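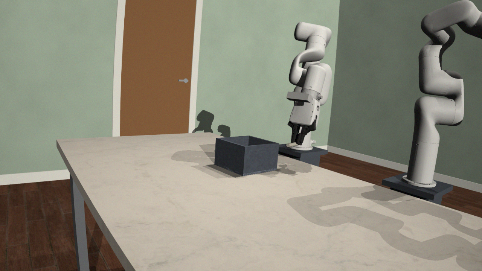 3 min read

Golel planning software: progress report for May
Prepared for the Negash fund by Shewit Mekonnen, Selunville

We've had a really good stretch since the last report, and most of it comes down to one change: the motion planner and the perception code finally agree on where things are. Until April each kept its own copy of the world, and they drifted apart whenever an object was moved. Lensa Fikre has replaced both copies with a single shared model, which the planner reads and the perception code writes. It sounds like plumbing (and it is!) but so many of our odd little faults have gone with it that we wish we had done it first.

The task we're funded for is still the same one: a small peg and an open box, with one arm doing the handling and the second arm treated as something to stay clear of. All of the work in this report was done in simulation. The trials on the real arms at Haltwood come later and I say more about those further down.

Planning

The planner used to treat the box as a solid block. That kept the fingers safe, but it also meant that any goal inside the box was thrown out before a path was even tried. Yeshi Ambaye has rewritten the collision model so that the four walls are separate pieces with a real gap between them. The planner can now bring the hand in above the opening and lower it straight down, and it slows the arm for the last part of the way.
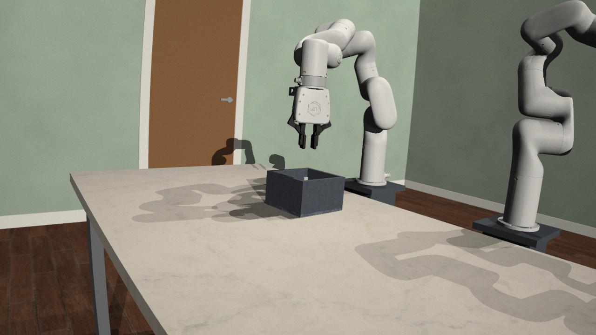
Hand held above the tabletop, with the peg just showing over the rim of the box.

We ran 119 simulated attempts with the new collision model, changing the starting pose each time. In 17 of them the planner ran out of time before it found a path. Yeshi has gone through every one of those and they share a cause: the elbow is asked to pass too close to the second arm, and the search wastes its effort on routes that were never going to work. She has a fix on a branch that tries a wider set of elbow positions first. Early runs look very promising, but I'd like to see a full set before I put a number on it.

Perception

Shadows have been our main headache. The arms throw large soft ones over the pale tabletop, and the old segmentation step was happy to call a dark patch an object. Jurgita Bite has added a depth check, so a region has to stand up from the surface before it counts. The false objects on the table have stopped in our test scenes. Inside the box it's harder, as the walls are dark and the fingers hide much of what the camera would like to see. Jurgita's present approach is to keep the last good estimate of the peg and lower our trust in it the longer it stays hidden. It works nicely when the peg stays put, and less well if a finger nudges it. 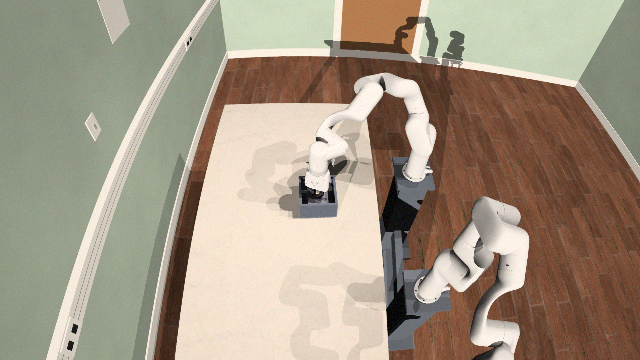
Does the planner need to know which part of the task it is doing?
It only needs a goal pose and a list of things it may touch. The task layer above it keeps track of the steps and changes that list when a grasp begins or ends.

Tooling

Chaltu Gebretsadik has built a replay tool that all of us now use every day. It takes the log from any run and lets you step through it with the planner's view and the perception estimate side by side. Finding the cause of a failed grasp used to take most of an afternoon, and now it's often done before the tea has gone cold. She'd like to add notes on the timeline next, so we can leave comments for each other.

Next period

Yeshi's elbow change goes in first, followed by a repeat of the full set of attempts. Jurgita will work on the nudged peg. We expect to need roughly 3 weeks at Haltwood for the first trials on hardware, and Lensa is already agreeing bench time with them. Spending is in line with the plan and we aren't asking for any changes to it. Chaltu can show the replay tool over a call if anyone at Negash would like to see it running.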